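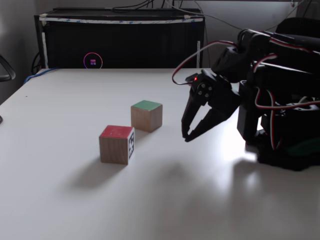

Yufang Ye wrote in after my last column to say that minesweepers are the navy's dullest ships and that I should find something better to love. I've read her note twice now and I'm more smitten than ever!

Consider what a mine does to a port. Latasdale has one dredged channel, 11 miles long, and everything that comes in or goes out uses it: grain, fuel, the frigates themselves. A handful of cheap mines dropped at night would shut it for weeks. The finest destroyer in the fleet would sit at the pier with her crew playing cards.

And we have 2 hunters to clear it. The older one, the Stoltero, has been in service for 40 years, and I got to walk her deck in August. What a ship! Wooden hull, low magnetic signature, a sonar room the size of a pantry, and a crew who can tell a sunken refrigerator from a bottom mine by the shape of its shadow (they were glad to show me, at length, and I'd have stayed for supper).

Yes, the drone boats are coming, and I'm all for them. Buy them early, buy spares, and put them in the hands of the people who already know that channel. But keep the Stoltero running until her replacement has worked a full winter out there. Yufang, come down to the pier with me next time. Bring a coat.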